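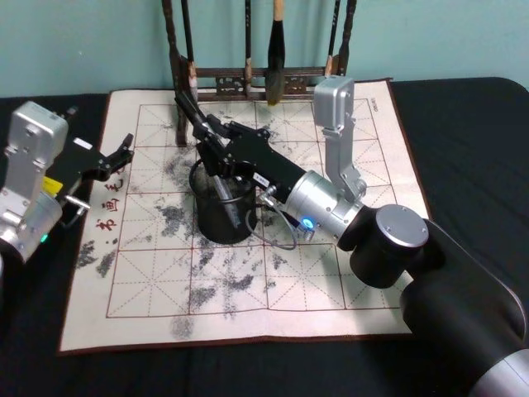 Passei vinte anos a gozar com a minha mãe por ela desligar o rádio do carro sempre que tinha de estacionar. "Não consigo ver com este barulho", dizia ela, e eu ria-me, lá atrás, com os joelhos encostados ao banco. Agora sou eu que baixo o volume quando entro numa rotunda que não conheço. A minha filha ri-se, claro.

Comecei a pensar nisto por causa de um susto. Eram 18 horas, chovia pouco, eu vinha do supermercado e estava cheia de sono. Não tinha bebido nada, não ia ao telemóvel, ia a 45 numa rua onde podia ir a 50. Quer dizer, uma condutora exemplar! E de repente tinha o semáforo vermelho em cima de mim e não me lembrava de nada desde a bomba de gasolina. Nada. Travei a fundo, o saco das laranjas foi parar ao chão e o senhor de trás apitou com toda a razão.

Contei isto à Hilde Van Dijk, que dá aulas de condução a adultos (muitos deles com carta há décadas e pavor da autoestrada), e ela nem pestanejou. Perguntou-me a que horas me tinha levantado. Às cinco. Perguntou-me se tinha almoçado. Mais ou menos, uma sopa. "Então ias a conduzir a dormir com os olhos abertos", disse-me, e pediu outro café.

O cansaço ao volante tem este problema: não cheira, não se mede no balão e toda a gente acha que o domina. Eu tinha a minha lista de truques, como toda a gente tem a sua. Vidro aberto, pastilha elástica, cantar muito alto. A Hilde deitou-me os truques abaixo um por um. O ar frio acorda durante uns minutos e depois ficamos com sono e com frio. O que resulta é parar, beber um café e dormir 20 minutos no banco, com as portas trancadas e um alarme no telemóvel. Parece coisa de camionista, e é mesmo. Foi com eles que ela aprendeu.

Fui experimentar numa viagem comprida, em agosto, a caminho de casa dos meus sogros. Parei numa área de serviço, senti-me ridícula, deitei o banco para trás e pus os óculos escuros para ninguém me ver a boca aberta. Acordei com o alarme e com a marca do cinto na bochecha. O resto do caminho fez-se bem – até discuti com o GPS com outra energia.

A Bernadette Kasprzak, que foi enfermeira de urgência e hoje faz transporte de doentes, tem uma regra mais dura. Se boceja três vezes seguidas, sai na primeira saída. Não negoceia consigo própria, não diz "só mais um bocadinho". Uma vez estava a dez minutos de casa e parou na mesma, ao lado de um armazém de tintas, e ligou ao marido a avisar que o jantar ia arrefecer. Ele achou um exagero. Ela, com o que viu naquelas noites de urgência, não achou.

Eu ainda não cheguei a esse ponto. Mas deixei de marcar coisas para o fim do dia do outro lado da cidade, e quando durmo mal vou de autocarro, que demora o dobro e me deixa longe, só que posso cabecear à vontade. Também mudei as compras para a manhã. As laranjas agradecem.

Quanto ao meu pai, que tem 84 anos e ainda conduz até ao café, essa é outra conversa, e ando a adiá-la desde a Páscoa. Ele diz que nunca teve sono ao volante na vida. A minha mãe, ao lado, olha pela janela e desliga o rádio.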